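2019-06-18

Equipment planning, second half of the year. Writing this up while I still have the numbers in my head. Clodagh wants a list she can put into the budget sheet, Andri wants one more gripper, and I want spare parts before either of those.

Where we are. There are three hand-held grippers on the shelf. Two are in daily use at the Mösli flat and the third is the one we keep taking screws and pads from, so I am not going to count it as a gripper any more. In the asset list it should go down as parts. Rosalie has already moved it to the bottom drawer with a tag on it.

Wear since May is mostly at the finger joints. The hex-socket screws back out a little with use and we tighten them at the end of the day, which works until somebody forgets. Florian put thread locker on one of the two working units and left the other one alone to compare. The treated one has not needed a wrench since. Will do the other one this week and add a small bottle of the stuff to the order.

Pads: the pointed upper pads on the Plevemen fingers are sold only as part of the whole finger. I wrote to them and asked for pads alone. Answer was no, but they will do a pack of 13 fingers at a lower unit price. Odd number, apparently that is how they fit in the carton. At our present rate that would last well into next year. I'd take the pack.

Bedding tasks at Mösli are what most of the hours go to now, and they are also what decides the shopping list. Duvet, loose cloth on top, small flat items near the headboard. Cloth is fine with the fingers we have. Flat things lying on something soft are the slow part, and Seraina has asked twice for a thinner tip to try on them.

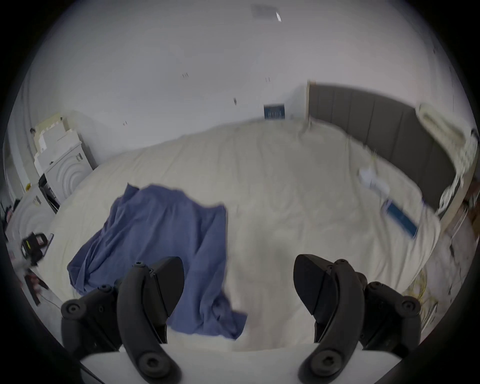

Bedroom, fingers open over the duvet. Blue cloth left of center, dark blue flat item up by the headboard.

Motion blur. We get it on quick moves, as on the right-hand side there. Andri says a better camera module would fix it, Seraina says moving slower would fix it. Both are probably right, and moving slower costs us hours. Before spending anything on cameras I want to try a shorter exposure with more light in the room. Two floor lamps go on the list. They are cheap, and if they don't help they can go over the bench in the workshop, where the light is bad anyway.

Lens: keep what we have. The circular view bends everything near the rim, but it takes in the bed and most of the room at once, and all of Florian's calibration is done for it. Changing the lens means doing that again. Not this year.

Quotes so far:

Plevemen, 13 fingers, boxed. Quote in the folder, valid to the end of the quarter. Delivery is slow, so order first.

Skuvport, one complete gripper, same model as ours. 800 without camera. Andri thought that included the mount. It does not, I called to check. The mount is on a separate line and they still have to send me the price.

Onance, thin-tip fingers, one pair on loan. Free for a month, we pay return shipping. No commitment to buy. They want a short note on how the tips held up, and Seraina has said she will write it.

Lamps, cable covers, thread locker: hardware store, out of the petty cash.

Cable covers are my own item. There are yellow cables in a tangle on the floor by the foot of the bed on the right, and a thin dark one trailing down on the left. I would like all of it under covers or along the wall before we start working longer sessions. Also a plastic crate for the floor, so the small stuff has somewhere to go.

Next gripper, yes or no. Andri's case is that with a third working unit we could run at Mösli and in the workshop on the same day. My view is that we don't have the people for it before Rosalie is back full time. A gripper on the shelf does nothing for us, and the parts pack plus the drawer unit gets us most of a spare. Checked with Florian: if we use new fingers and keep the base from the drawer unit, what's missing is the trigger spring and one of the lower links. He thinks he can make up the link from the drawing. The spring we have to buy. Asked Plevemen to add two springs to the quote.

So the proposal to Clodagh is:

Now: finger pack, springs, thread locker, lamps, cable covers, crate, Onance loan.
Later, if the rebuilt unit turns out bad: the Skuvport gripper, with the mount priced in.
Not this year: camera module, lens.

Clodagh's reply, by phone, after lunch: fine with the first group, wants the second group in the sheet anyway as a reserved amount so that she doesn't have to ask for it again. She also asked who signs for the loan. I said me. She needs the Onance form scanned, both sides.

To do:
Send Clodagh the Plevemen quote once the springs are on it.
Chase Skuvport for the mount price.
Florian: thread locker on the second unit, write the date on the base.
Rosalie: change the asset list, third gripper to parts.
Seraina: pick the items for the thin-tip trial, include a booklet and a small box.
Me: measure the cable run from the wall to the bed before buying covers. Last time I guessed and we came up short by almost a full length.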